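Clornbridge Community Help > Workshop and Lab Equipment > Robot Arms

Is the Minano two-arm table kit good for a small teaching lab?

Posted by tillberg_lab in April
Viewed 971 times
Tags: two arms, table kit, bowls, cables, Minano

Hello everyone. First, please excuse my English, I write it slowly and I check the words, but some mistakes will stay.

I take care of a small lab in a technical school. We have money this year for one bench with two robot arms, and I must choose before the summer break. One offer on my desk is the table kit from Minano. They do not make the arms. They deliver the table, the aluminum frame around it, the mounting plates, the cable set and one day of setup, and you buy the arms separately or let them order for you. The second offer is from Fourie, which is cheaper, but it is only the frame and a box of screws, and the table top you must find yourself.

I was allowed to visit a place where the Minano kit is already in use, and I stayed there for the morning. The task they had prepared was with a set of nested bowls. The arms should take the bowls out of each other, place them on the table and later put them back together. After this comes a small cleaning task with a spray bottle, but this one I have not seen in work, I had to catch my train.

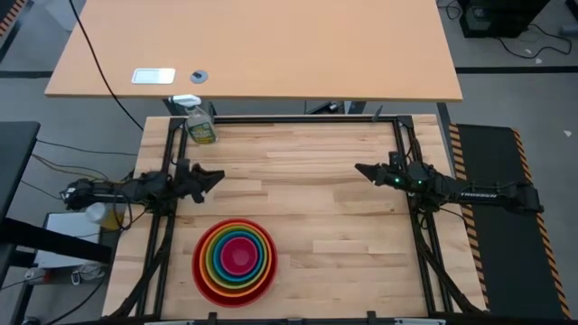 The bench with the bowls still stacked, both arms over the table.

My impression was mostly good. The table top is pale wood in narrow strips, and it is pleasant to look at, the grippers are easy to see against it. The frame goes along all the edges, and one arm is mounted on each side, so the middle stays free for the work. I leaned on the frame with my hand (I asked before) and I did not feel that it moves.

What I am less sure about:

First, the cables. They go from the arms down to the floor, on the left and on the right. In the offer it is written "complete cable management", and I would like to know what this means exactly, because in my school there are students walking on all sides of the table. Is there a channel or a cover that one can order?

Second, the wood. If the cleaning task is with a real liquid, will the top suffer after some months? The brochure says "sealed surface" and no more.

Third, the bowls. I understand that this is a common task, but is it a good one for beginners? The smallest bowl in the center looked to me very difficult for a gripper with two fingers.

And last, is the setup day worth the money? It is 62 percent of the price difference between the two offers, so for me it is not a small point.

I thank you in advance for every answer, also for the short ones.

Comments on this post

benchwright: Which arms would you put on it? The plates are different for each maker.

tillberg_lab: The same as at the place I visited. On the right arm it is written TROSSEN. I do not have the exact model in my notes, I will ask them.

Wayne Zacharias
Member, Clornbridge

We have had the Minano kit for two years, with two arms, so I'll go through your points in order.

Cables. "Complete cable management" in our order was a bag of straps and a set of clips that slide into the frame rails. It's fine for the part along the frame. From the frame to the floor you are on your own. We bought ordinary rubber floor channels from an office supplier and ran everything to the side where the computer stands. Leave enough slack at the base of each arm, then move the arm by hand through its whole reach before you tighten any strap. We skipped that and pulled a connector half out in the first week.

There is no cover in the Minano catalog that I know of. Ask them in writing anyway, their list changes.

Wood. Ours is sealed with oil, and it wants more oil every few months. Water that is wiped up right away has done nothing to it. Cleaner that sat overnight left a dull patch near one corner, which sanded out. If you plan to spray every day, put a thin mat on the part where you spray, or fill the bottle with plain water. The students learn the same thing about the trigger, and the trigger is the hard bit.

Bowls. Good task, wrong order. Don't start with the full stack. Take two bowls that are far apart in size, put one inside the other, and have the students do only that until it's boring. Then add the next size. For taking them apart, the usual way is one finger inside the rim and one outside, and the trouble is that neighboring rims sit close together, so you grab two at once. Slightly different bowls from a kitchen store may be easier than a tight set. The smallest one is the easiest in our lab, by the way. You can close the gripper over the whole rim and lift. The middle sizes are what make people swear.

Setup day. Take it if nobody in your lab has squared a frame before. Their technician spent most of the day on getting the two arm bases level with each other, and very little on software. If you have a patient person with a good level and a long straightedge, you can do it in two days yourselves and keep the money. Ask whether they will sell you half a day. They did for our second bench.

One thing you did not ask: check the height of the table against the people who will stand at it. Ours came too low for me and we had to order longer legs.

Comments on this answer

tillberg_lab: Thank you very much, this is more than I hoped. I have not thought about the height at all. Did the longer legs make the table less stable?

Wayne Zacharias: A little. We added diagonal braces and it was OK again.

fourie_user
New member

I have the Fourie. It is cheap and it works. You need to buy the top and drill it. The screws in my box were the wrong length but they sent new ones.

marl_k
Member

I would not decide between these two by the table. A table is a table. Look at who answers when you write to them. I sent the same question about spare mounting plates to both companies. Minano answered the next morning with a drawing and a price. Fourie answered after I had already solved it.

For the floor, think about a mat where the operator stands. Long sessions on a hard floor are tiring, and tired people drive the arms badly. A mat with a striped border also shows visitors where they should stop. Put it in the first order, because later there is never money for it.

About the wood I can say nothing, ours is a plastic top.

Comments on this answer

tillberg_lab: Thank you. At the place I visited there was such a mat beside the table, black with yellow and black stripes. I will add it to the list. I have now written to Minano about the half day and about the cable cover, and when they answer I will put it here.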